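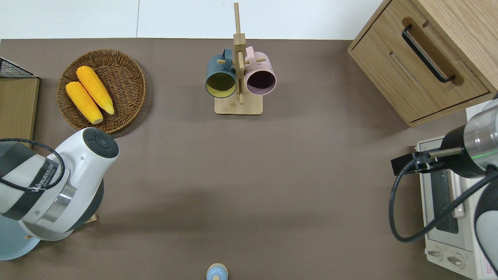 **Roman Ostrowski**

Re: draft rule for two-arm tabletop cells

Hipólito Espinoza wrote:

> Fidley wants one speed cap for every bench, 150 mm/s, and a 70 cm line on the floor. I think we should adopt it as written.

I don't buy it. A cap says nothing about a cable looping down beside the table, or about mugs hanging on pegs between two arms. Section 4 has a page on floor tape and not a word on cable routing.

Who measured the 70? Bostwood copied it from Fankhauser, and I've never seen a test behind either. If there is one, post it.

I'd vote for a shorter rule: cables tied back, glass doors listed as hazards, stop button within reach of whoever is running the cell. Until then Pirnuvora stays a no.

Roman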